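Projects > Robotics Club > Arm Handbook > Section 4: The Stapler Task

Reading time: 4 min

4. Setting up the stapler task

The Griffiths club picked stapler loading as its November challenge because the Nerkton workshop notes call it "a gentle first task". I have my doubts. Allow 60 minutes for your first set-up, whatever the notes say.

4.1 Clear the table and check that the arm's base is clamped. Tug it. A clamp that looks tight often isn't.

4.2 Open the staplers and lay them side by side, all pointing the same way. Mixed sizes are allowed. The rules claim this makes the program "general", though I've yet to see one that copes with a stapler it wasn't tuned for.

4.3 Put the tray of staple strips to the right of the staplers, close enough for the gripper to get to both without a full stretch.

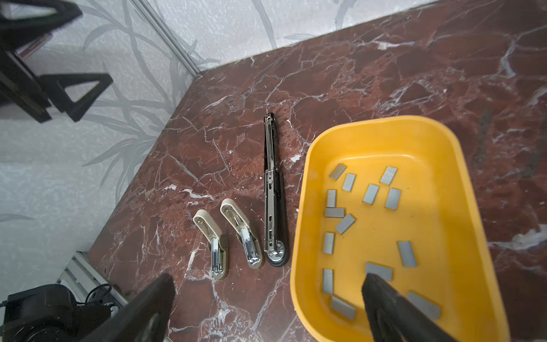
4.4 Scatter the strips. Teams like to line them up neatly before a scored run, and their results then mean very little. Tip them in and leave them.

4.5 Run the arm at 40 per cent speed. The Trilent software starts at full speed unless you change it, and it forgets your setting each time you log out.

Caution: keep fingers away from the open staplers and the gripper while the motors are on. Use the stop button, not your hand.

4.6 Try one pick. If the strip slips, check the finger pads before you touch the code. Students nearly always go for the code.

Note: a run counts only if the strip ends up flat in the channel. Resting on top is a miss. Write down misses too, including the silly ones.

Page last changed 6/3/26

Comments

Natália Nogueira: Step 4.5 caught us twice. Could it go before 4.1?

sanis_team: We got 48 good picks in a row with lined-up strips. Scattered, we got 4. Point taken.

gripperfan: Still think the task is fine for beginners. Ours enjoyed it.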